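Block Sorting and Bin Wear — Project Report
Trinidad Pastor

So for my project I picked the metal bins in our workshop, mostly because I wanted to know what the blocks do to them over a term. I used red blocks and green blocks, all long and narrow, and tipped them in from the same height 200 times. It took me 12 afternoons and it was LOUD (sorry, everyone next door!).

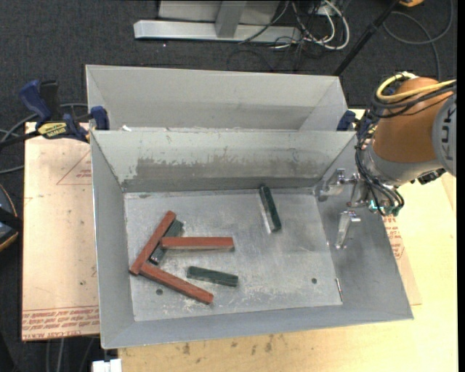
I kept a notebook of how the blocks landed, and my favorite part was the piles — one block props up on another and then they lean all over the place. The scuffs were harder to track. I'd sketch the floor of the bin after every 5 drops, and by March I had run out of clean pages.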